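Anholm Electorate Branch
Minutes of the July general meeting
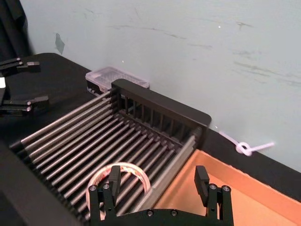

Meeting opened at 7.10 pm in the side room of the Anholm library. Chair declared a quorum after a recount of the sign-in sheet, as two people had signed twice.

Apologies were received and accepted.

1. Minutes of the previous meeting

Accepted with one change. Under the item on preselection, the words "members were pleased with the process" to be replaced with "members heard a report on the process". A member asked that this be done before the minutes go to head office this time.

2. Preselection for the state seat

The branch delegate reported that head office has brought nominations forward and that the party's preferred candidate is understood to be someone from outside the electorate. The delegate could not say who had decided on the preference, or when. Head office's letter uses the phrase "broad local consultation". Several members asked who had been consulted. Nobody present had been.

The delegate said the panel would still be weighted evenly between local votes and the central committee, 50 per cent each. It was put to the delegate that the central half votes as a block, so a local candidate would need close to every local vote to win. The delegate agreed that this was how the sums worked but said it should not be assumed. A member said it had been assumed correctly at the last two preselections.

Motion: That the branch write to head office asking for the names of those consulted, the dates, and what they were asked. Carried, one against. The member against said we had sent much the same letter before the council elections and were still waiting.

3. Polling presented by head office

A one-page summary was handed out. It says the seat is winnable with "a fresh face" and draws on a phone survey of 776 voters. Questions from the floor:

Whether the 776 were all in this electorate. The delegate believed the survey also covered the Wodidia side of the boundary, which moved out of the seat in the redistribution. Did not have the split.

Whether any local candidate was named in the survey. Not known.

What wording was used for the "fresh face" question. Not supplied.

Who paid for it. Head office, out of campaign funds, which includes this branch's levy.

Motion: That the summary be received but not endorsed, and that the full questions and tables be requested. Carried.

An amendment to strike out "but not endorsed" lapsed for want of a seconder.

4. Campaign consultants

Head office proposes to engage Oltura to run the mail and online side of the campaign. The branch is asked to put in $86 a week until polling day. The proposal is four pages long, two of them about the firm. It promises "deeper voter engagement" and does not say how many letters would be sent, to whom, or what happens if they go out late.

A member noted that last time's mail about the Mabuza Road bus reached letterboxes after the bus had already been cut. The delegate said that was a different firm. The member replied that the explanation had been the same.

There was a long discussion on whether we could do the local mail ourselves. Views differed. Some thought the printing was within reach but the list was out of date. Others said the list was out of date because head office keeps the good one.

Motion: That no money be committed until a written schedule and itemised costs are received. Carried.

5. Membership

Over 20 new applications came in during the month before the preselection cut-off. The branch is glad of new members. It was noted that a number of the forms give the same contact phone number and none of the applicants came tonight. The secretary was asked to ring each of them and check the addresses in the usual way, and to report the result whatever it is. The delegate asked that this be handled with care. Agreed.

6. Candidates' forum

Proposed for the Wodidia Hall, all nominees invited, questions from the floor with no screening beforehand. Head office prefers written questions sent in ahead. The meeting preferred its own version. Secretary to book the hall and ask about the heating, which was promised last winter as well.

7. Other business

The street stall banner still has the old electorate boundary on it. Held over.

A request for the delegate to bring the rule book to the next meeting, the current one, was noted.

Meeting closed at 9.25 pm.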